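Search this wiki
Main page Contents Recent changes Random article Help

Tratuvau workcell practice

Tratuvau workcell practice is a set of written rules for small bench cells in which two robot arms share one tabletop. It covers mounting, cable routing, workspace limits, the placing of objects, and the keeping of records. The rules were drafted by Verna Haverford and Fengying Wan at the automation firm Wesard and are maintained by the Tratuvau working group. The current text is the third edition, dated 9/20/23. It is a voluntary practice and does not replace the safety law or machinery standards that apply where a cell is installed.

Scope

The practice applies to pairs of light arms fixed to a common frame and working on flat or soft objects such as sheets, cloths, and envelopes. Arms on mobile bases are excluded, as are cells in which a person reaches into the workspace while the motors are powered. Cells with a single arm may follow the sections on cables and records but cannot be listed as conforming.

Background

The first edition grew out of an internal checklist at Wesard, where two bench cells had been built by different teams and gave results that could not be compared. Haverford wrote the mounting and cable sections. Wan wrote the sections on object placement and logging. The equipment supplier Bakke adopted the checklist with minor changes and asked that the term "home pose" be defined, a point on which the two firms had differed. The second edition, released in March of the following year, added the definition and removed a requirement for painted floor markings.

Mounting and enclosure

Each arm is bolted to its own plate, and both plates are attached to the same rigid member. Clamps may be used during setup only. The plates are checked for movement after every 200 cycles, and the check is entered in the log whether or not a fastener was tightened.

Walls are recommended on at least three sides. Their purpose is to keep the background constant and to limit changes in light. Printed patterns are allowed on the walls, provided that the same covering is kept for the whole of a recorded series. A covering that is torn or replaced starts a new series.

Shared handling of sheets

When both arms work on one sheet, the practice assigns a lead arm and a following arm. The lead arm makes first contact. The following arm may approach at the same time but must stop short of the sheet until the lead arm has reported its position. Grip points are chosen near corners or along an edge. Where both points lie on the same side of the sheet, the planned paths of the wrists must be checked against each other before the motion starts.

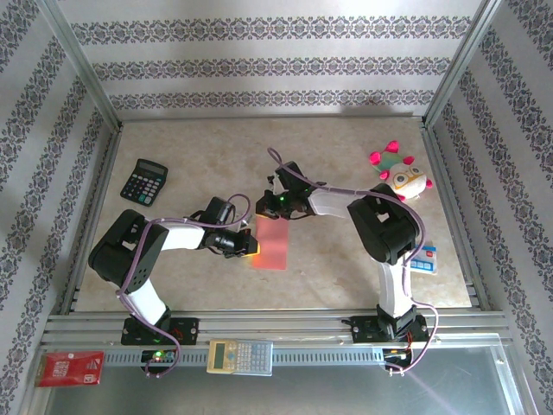
Two arms at a pink sheet on an enclosed tabletop, with the grippers at its upper and lower left portions.

Pulling a sheet taut between two grippers is permitted only at the reduced speed setting. If either gripper reports loss of contact, both arms stop, and the sheet is released by the following arm first. A restart from the stopped position is not allowed. Both arms return to the home pose.

Cables

Cables are routed along the outside of each arm with enough slack for the full range of every joint. A loop at the wrist is acceptable if it stays clear of the fingertips in all planned poses. Cables must not cross from one arm to the other. Small control boards may be left uncovered on the frame if they are outside the reach of both grippers, and their status lights should remain visible to the operator.

Objects not in use

Objects that play no part in the current task may stay within the enclosure. The practice calls these "bystander objects." They are to be listed in the log by name and general location, and an arm that touches one must be stopped. Their number on the tabletop is limited to 8. The limit has been criticized by users of Plinex, a scheduling package whose setup form has room for fewer entries.

Records

A conforming log gives the edition of the practice, the lead arm, the sheet material, the speed setting, and the name of the operator. Stops are recorded with their cause.

See also
Home pose
Bystander object
Wesard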